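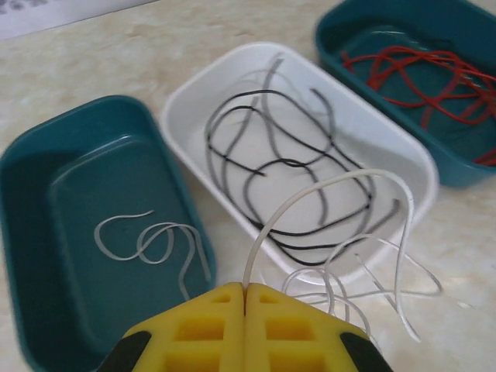
Sorting leftover wire by color in trays – worth it or not?

Posted in: Workshop storage and tidying

benchleft
I have a lot of short hookup wire left over from old projects. Most pieces are between a hand and an arm long. Up to now it all lived in one shoebox, and every time I wanted a piece of red I pulled out a fistful of everything. This month I started sorting it into shallow plastic trays on the counter, by color. Red went fine. Black and gray are a mess because they grab each other, and I can't decide if gray deserves its own tray or should share.

Trays are the plain rectangular kind with rounded corners, two teal and one white. I have room for 3 and no more. How do you all split it up?

mudroom_dan
Red in one, black in one, everything else in the third. You will reach for red and black more than all the others put together. Gray goes with everything else.

tinsnip
Disagree. "Everything else" is just the shoebox again with a lower rim. If you only own four or five colors, pair them so the two in each tray look nothing alike. Black with gray is okay in daylight but I wouldn't want to pick through it at 9 p.m. under a warm bulb.

And put the light colors in the dark trays. Gray wire in a white tray half disappears. In a teal one you spot it right away.

benchleft
The tray color point is a good one. My black and gray are both in the white tray at the moment and the gray really does fade out. I'll move it over.

quarterturn
Before anyone sorts anything, throw out what you won't use. I had a coffee can of scraps and kept every inch for years. When I finally went through it I counted 257 pieces, and most were shorter than my finger. I kept the ones longer than my forearm and the can was suddenly a small bag.

My order of work, if it helps:

Clear the whole table first. Loose wire finds anything you leave out and wraps around it.

Pull one color at a time, starting with whichever you have least of. The pile gets looser as you go.

Lift from the middle of the tangle and shake gently. Pulling an end tightens it.

Let the pieces fall into the tray however they want. Coil them later if you care.
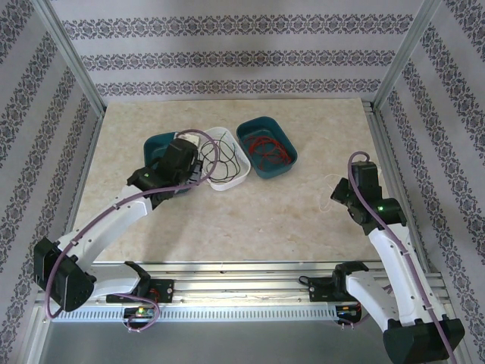 I leave black for last for the same reason. It's always the biggest pile for me, the loops climb out over the sides of the tray, and if you start with it you spend the whole evening pushing it back in. By the time the other colors are out of the way it comes apart fairly well.

mudroom_dan
I'd do the opposite and start with the biggest color. Get the bulk out and the rest is five minutes of work. But I also don't mind if a bit of gray goes along for the ride.

olive_drawer
Has anyone tried the Nerkberg drawer inserts for this? I bought a set in August for sewing thread and they are deep enough for wire. Narrow, though. You would have to coil each piece.

tinsnip
I had the Nerkberg ones. Fine for thread, bad for wire. Stiff wire springs out when you open the drawer. I went to Odoi trays, which are wider and flat on the bottom, and a loose coil just sits there.

olive_drawer
Mine is stranded wire with soft insulation, so it stays put. Maybe that's the difference.

tinsnip
Could be. Mine is all solid core.

quarterturn
Same here, solid core, and it never stays where you leave it. I gave up on drawers. Open trays at the back of the bench, so the front stays clear for working.

benchleft
Okay, so what I'm going to try:

1. Pull out anything shorter than my hand and put it in the recycling bag.

2. Gray moves out of the white tray and gets a teal one. Black has the white tray to itself.

3. Red stays in the right-hand tray, and the strays on the table get picked up before I start on anything else.

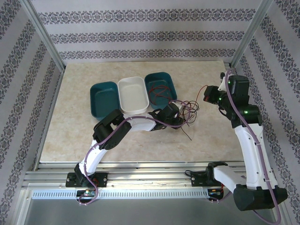
Follow-up, a few weeks later

benchleft
Reporting back. Gray in the dark tray works much better and I can find a piece without turning on the second lamp. Black in white is just as easy. The problem is the yellow and green, which I forgot I had because they were in a different box. They're in with the gray for now.

tinsnip
Yellow and gray together is fine. I'd watch the green in a teal tray.

benchleft
Already noticed. The green may go in with the black.

mudroom_dan
So you have an "everything else" tray.

benchleft
Two of them, kind of.

olive_drawer
I ended up putting twist ties on my longer pieces, a bag of 300 from the kitchen aisle. It takes a while but the coils don't catch on each other anymore. For the short stuff I wouldn't bother.

quarterturn
Masking tape does the same job if you have it lying around, but it leaves gum on the insulation after a summer in a warm garage. Ties are the better choice.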